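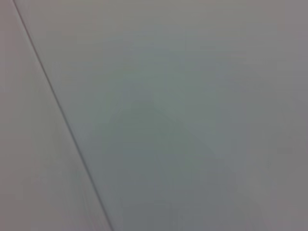
Figure 1. Wrist camera view close to a pale grey surface, with the dark line of a joint crossing it.

Teaching a gripper by hand: report of the second project period
Orsolya Erdős and Sigrun Solheim. Supervisor: Margit Gulyás

3. Recording the demonstrations

In this part of the project we wanted to compare two ways of showing the arm the same task. In the first way, one of us holds the arm and leads it through the movement. In the second way, the operator sits at the next table and steers it with the hand controller, looking only at the wrist camera picture. The task was to bring the gripper to a cupboard front and stop before touching it.

We recorded 169 demonstrations by hand and 716 by remote control. The difference is large, and we must admit that it was not planned. Leading the arm is tiring for the shoulder, and after 11 recordings in a row the movements became less regular. We therefore changed places more often from March.

The most difficult moment is the last part of the approach. When the camera is very near to a plain surface, the picture gives almost nothing to hold on to. In Figure 1 the joint between the two panels is the only sharp feature, and the rest is soft grey. An operator who sees only this cannot easily judge the distance. Sigrun solved it by watching how quickly the line moved across the screen — this helped her, but I could not learn it well.

Fabrice Deschamps from the Velwood workshop advised us to save the joint angles together with each picture. We did so for all recordings in both groups.

3.1 Recordings which were removed

We removed a demonstration if the gripper touched the panel, or if the operator stopped for a long time without moving. After this selection we had over 800 demonstrations left for training. The training itself is described in section 4.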